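Re: [jotetar-data] bedroom litter task, episode rules and reset
From: Annunziata Cirillo
June, 4:40 pm

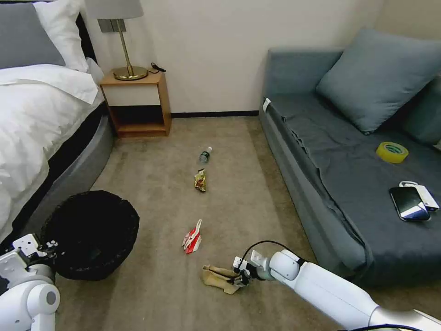
Replying inline to the Grirbridge notes. I have trimmed the parts on calibration, which Caruso is handling in the other thread.

> We have 170 episodes of the litter task on the server and the
> held-out loss has stopped moving. Before we ask for more hours,
> can someone confirm what counts as one episode? Some operators
> stop after a single item is in the basket, others clear the
> whole floor and log it as one.

One episode is the whole floor. It starts with both arms at rest and all items on the carpet, and ends when the last item is in the wastebasket and both grippers are open. Single-item recordings are still usable, but put them under "partial" so the loader does not read the end of the file as the end of the task. I found 4 in the main folder this morning and moved them.

> Does it matter which arm picks? The left arm hardly does
> anything in most of the files from our side.

It matters for balance. If the basket sits by the left arm and every item is within reach of the right, the operator will use the right arm every time and the policy will learn that the left one is furniture. Move the basket between episodes. Put it near the bed on one run, near the sofa on the next, and leave at least one item on the far side of it. Do not force a handover where a direct pick is shorter. We had a batch like that in the Lutex set and the model copied the extra motion faithfully.

> What item mix do you want? We have been using whatever is in
> the bag.

Mix stiff and soft in every episode. A bottle on its side, a crumpled paper bag and a couple of snack wrappers is a fair set. Bottles roll when the fingers close off center, so keep those misses in the recording as long as the operator recovers. Wrappers are the weak class at present. The gripper tends to come in too high and close on air. Ask operators to pause briefly at contact before lifting. Crumple the paper again at each reset, or we end up with the same shape in every file.

> How many more before a retrain is worth it?

I would retrain at 300 full episodes and compare against the current checkpoint on the same start layouts. The 2,000 in the original plan assumed three rooms. For one bedroom I expect the curve to go flat well before that, and I would sooner spend the hours on a second room with a hard floor.

Two smaller points. Please log the start layout by hand until the script is fixed; it writes the previous episode's layout if you restart the recorder. And leave the lamp setting alone within a batch. Change it between batches and note it in the header.

I will push the revised episode sheet to the Jotetar repository tonight. Comments on the wording to the list, please.

Annunziata

3 replies | 0 shares

List owner: contact via the list page | Back to top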